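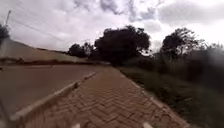
How to Prepare and Distribute a Press Release for a Professional Practice

Print this page | E-mail this page

Last updated March 18, 2019

This guide covers the steps for writing a press release for a medical, dental, legal or accounting practice and sending it through a paid distribution service. It assumes the practice already has a website and one person who can answer calls from reporters.

Before you start

Have the following ready:

- The full legal name of the practice and the name it uses in public, if different
- Name, title and credentials of each person to be quoted
- Written approval of every quote
- A direct phone number and a monitored e-mail address
- The city and state for the dateline

If the release mentions a patient or client, get signed consent before drafting. Changing the name does not remove the need for consent when other details make the person easy to identify.

Step 1. Choose one subject

A release should report one event: a new office, a new partner, a published book, an award, a change in services. If there are two events, write two releases and leave at least 3 days between them. Work that has not been completed or signed should be held until it is.

Step 2. Write the headline

Keep the headline to 80 characters or fewer, counting spaces. Longer headlines are accepted by most services but may be cut short on partner sites. Use the name of the practice or the person, one verb in the present tense, and the subject.

Weak: Exciting News From Our Growing Team

Usable: Radinden Dental Opens Second Office, Adds Evening Hours

The second headline has 54 characters and can be understood without the body text. Do not use all capitals, exclamation points or a web address. Flasent and Sitent both return releases with any of these in the headline, and the review period starts over when the release is sent back in.

Step 3. Write the dateline and first paragraph

The dateline gives city, state and date, followed by a dash. The first paragraph then states who did what, where and when. Background goes lower. Readers of a syndicated copy may see only this paragraph and a link, so the name of the practice must appear in it in full.

Step 4. Add the quote

One quote is enough. Place it in the third paragraph. It should carry an opinion or a reason, with the facts left to the surrounding text:

"Patients who work day shifts were asking for later appointments, and the second office lets us offer them," said Dr. Othmane Shehata of Radinden Dental.

Use "said" for attribution. Give the full name the first time and the last name only after that.

Step 5. Write the closing section

The closing section (often called the boilerplate) describes the practice in 76 words or fewer. Keep one approved version on file and paste it in without changes. Contact details follow on separate lines:

Vilmos Major
Mujić Media Services, for Radinden Dental
[phone]
[e-mail]

Step 6. Submit the release

Check the total length first. At Sitent the basic plan stops at 1,000 words including the closing section, and text over the limit is billed as a second release. Paste from a plain text file – formatting copied from a word processor can leave stray symbols where quotation marks should be. Select no more than 3 industry categories. Preview the release and test each link before you confirm.

Step 7. Record the results

Download the distribution report and save a copy of each page that carried the release. Many partner sites remove releases after a set period. Note that automatic posting on a news site is syndication. Do not describe it on the practice website as an interview or as coverage by that outlet's staff.

Corrections

Minor errors can usually be fixed in the service's own copy. Copies on partner sites may not update. For a wrong date, name or phone number, issue a corrected release with "CORRECTION" at the start of the headline and state in the first line what was changed.

Contact | Copyright 2019 Mujić Media Services | Back to top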